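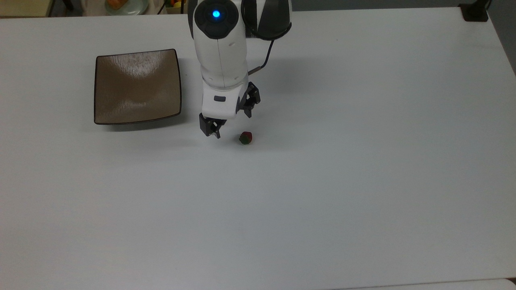

Tamayo
Diary writer, home and kitchen pages

Friday, after supper

So the brown plate has won. I went back and forth on it all week (I know, I know, it's a plate) and tonight I put the white ones up on the high shelf and left the brown one down where I can reach it. It looked so good on the pale table with a strawberry next to it that I just gave in.

I should say how I came by it, seeing as I wrote nothing at all on Tuesday or Wednesday and I'll have forgotten by Christmas. I'd taken the 219 bus over to Flunport to look for a lamp. Did not find a lamp! There was one with a decent base but the shade smelled like somebody's basement, and the other one wanted a kind of bulb I've never seen in a store in my life. I was on my way out when I walked past the kitchen shelves at Odier, and there it was under a stack of soup bowls. It's square, or it's square-ish, with soft corners, and a thin black rim that makes it look like somebody went around the outside with a marker. The woman at the register wrapped it in so much newspaper I could have dropped it off a roof. I read a good part of that newspaper on the ride home, including half of a recipe for plum cake. The other half must have gone home with somebody's teapot.

What I like is the shine on it. It's a muddy sort of brown, I'm not going to pretend it's a pretty color, but the glossy top picks up the light in streaks and then you notice the surface has a bit of texture to it. My white plates don't do anything. They hold the toast. I've had them since the old apartment and I could not tell you one thing about them except that the one with the chip always ends up on top.

And the rim stands up off the table a little, so you get a soft gray shadow along the side. I'm very taken with that. It wouldn't have shown at all on the old tabletop, which was so dark you could lose a whole pair of scissors on it (I did, twice). I complained for most of the summer about how the pale one was going to show every crumb, and it does show every crumb, I wipe it down morning and night like I'm running a diner, but things look nice on it. A lemon looks nice on it. My keys look nice on it!

The strawberries are a sad story. It's October and I have no business buying strawberries, but Prekon had them by the door in those little green boxes and I have no willpower by the door. They were small. A few were all right and the rest had that white part up by the top where they just quit trying. I ate the good ones standing up over the sink, still in my coat, and made myself save one so the plate would have something to go with. One small strawberry next to a big brown square. It made me laugh, it looked like somebody's very strict dinner. I'd been thinking the plate would want something green with it, a pear or a pile of beans, and now I think red is the thing. Beets, maybe. Tomatoes, if there are any left at the market that don't taste like the fridge.

I did try it out at supper tonight, with eggs. Fried eggs on brown are wonderful, all that yellow! The only trouble is that the corners don't fit the way I load the drying rack, so it has to go in at a slant and lean on the skillet. I'm going to have to move the mugs over to the left side. Which means the mug hooks are in the wrong place. Which means getting the drill out. I'm not starting that tonight.

Other kitchen business, before I get too sleepy. The drawer by the stove is done, finally. I took everything out and it went: string, corks, takeout menus from a place that closed, the good peeler (hello!), and a whole family of twist ties. I kept the peeler and a few of the corks. I don't know what I want the corks for. The shelf under the sink is not done and I'm not going to talk about it.

I also have to decide where the puzzle is going to live. It's a 1,000 piece one, a harbor with far too much sky, and I'd been planning to do it on the big table because there's all that room on the right-hand side. But then I'd be eating supper in my lap for a month, and I only just got a plate I want to look at. Maybe on the board from the closet, so I can slide it under the bed when I'm sick of the sky. I sorted some of the edges on Thursday with the radio on and got nowhere, but it was a nice nowhere.

Step counter says 1,896 for today. Pitiful, and I'd guess half of that was me carrying plates from the table to the shelf and back to see how they looked next to each other. I'll walk to Prekon tomorrow in place of taking the bus. We're out of dish soap and coffee filters, and I want a look at the beets. I am not going to buy strawberries.

Tomorrow's list: dish soap, filters, beets, stamps. Find the drill bits. Call about the window before 5. Look up the rest of that plum cake.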